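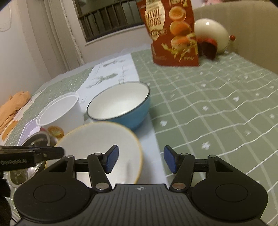
The joints are the part of a hand gripper which I check first, before the pads and long before anything with a cable. I learned this order from Stojan Perić, who was servicing such tools before I knew what they were, and I still keep to it. On ours the linkage turns on four small silver pins, two for the left finger and two for the right, and if only one of them has some play, the blue pads do not meet flat any more. With a steel bowl you may not notice. With a thin rim, like the white bowl with the gold edge, you notice quickly, because the bowl turns a little in the grip and the person holding the tool starts to correct it with the wrist.

So, the joints. I take the gripper in my left hand, close it slowly and open it again, and I do this ten times without looking. I only feel. If there is a place where it goes heavy, I make a note of the place. After that I hold one finger still and try to move the other one sideways. A very small movement is allowed. What I do not like is a click.

For cleaning I use a dry brush first and then a cloth with a little alcohol. I was putting oil on the pins during my first months and this was a mistake. The oil took crumbs and dust from every table we worked on, and in August I had to take a full linkage apart on the kitchen floor of Nayeli Ponce, with the screws lying in a saucer. She was very patient. Now I use a dry lubricant, a very small amount, and I wipe off more than I leave.

The pads come next. They are soft and they wear at the tips before they wear in the middle. I wash them with warm water and a drop of dish soap, let them dry completely, and press them together against a strip of paper. If the paper slides out at one side, the pads are not parallel, and I go back to the pins. I change the pads always as a pair. Apolinar Escobedo once changed only the left one to save the other, and we lost half a day looking for a fault in the software.

The rails behind the pads get fluff in them, especially when we work on tablecloths. A wooden toothpick is the best tool I have found for this. Metal scratches the black surface, and then the fluff holds even better.

At the end I do a short trial on the same table where the work will be. I do not trust a trial on my bench, where everything is flat and hard. I lift one ceramic bowl, one metal bowl and one light plastic thing, 15 times each, and I put them down again as softly as I can. The light one is the most honest. A heavy bowl sits in the pads by its weight, but an empty plastic container shows you every small jump of the fingers.

The whole round takes me 18 minutes when nothing is wrong. Yatziri Cisneros does it faster, but she has better nails for the toothpick work.

One thing I have still not solved is the small screws at the base of the fingers, which come loose after some weeks. I have tried the blue thread glue, and it holds, but next time I must open the linkage I will surely say bad words. If you use something softer for this, please write it in the comments. I will try it on the older gripper first.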